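4. Card making and the use of sketches

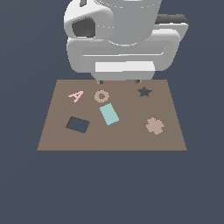

4.1 Participants and material

The study was carried out with members of the Lilberg card makers' circle, who meet twice a month and who also share their cards on the circle's own web page. Each week one member posts a sketch, that is, a simple plan of boxes and lines which shows where the paper panels, the picture and the greeting may go. Other members then make a card from it and upload a photograph before the closing hour. We were given permission by Thandeka Mokoena, who keeps the web page, to use all cards uploaded up to 18 August 2022.

The full collection had 3629 cards. We removed those which were uploaded twice or which had no greeting on the front, and 3542 cards remained for the analysis. In addition, 17 makers agreed to be interviewed at home, at the table where they normally work. The interviews were held in English or in the language the maker preferred, and were later translated by the second author.

4.2 Coding of the cards

Every card was coded by two persons, Sipho Modise and Godfrey Bakilana, who worked separately. They noted if the card followed the sketch closely, if it was turned or mirrored, or if it was changed so much that the sketch was hard to recognise. They also noted the role of the greeting. We call a greeting "leading" when it is the largest single element on the front, and "supporting" in all other cases. Where the coders did not agree, the card was discussed with the first author until one code was chosen.

The word "closely" caused some difficulty at the beginning. A maker may keep all panels in their place but replace a circle with a scalloped tag, and the coders had different opinions on such cards. After the first trial we decided that a change of shape alone does not count as a change of the sketch – only position and relative size do. The trial cards were then coded again from the start.

4.3 What the makers told us

Most of the interviewed makers described the sketch as a help for starting. One of them said that she can look at her patterned papers for a whole evening without cutting any of them, but when there is a sketch she begins at once. Another maker starts always from the colours, which she borrows from cards by other members, and looks at the sketch only when the papers are already chosen.

The closing hour was mentioned often. Several makers told us that they finish their card in the last hour, and that they then use fewer layers and stamp the greeting directly on the base. They did not see this as a loss. Two of them preferred these quick cards to the ones they had planned for days, and had kept them in a box instead of sending them.

Opinions on leading greetings were more divided. Makers who own many word stamps liked the sketches with a large greeting, whereas those who colour their images by hand felt that such a sketch leaves too little room for their work.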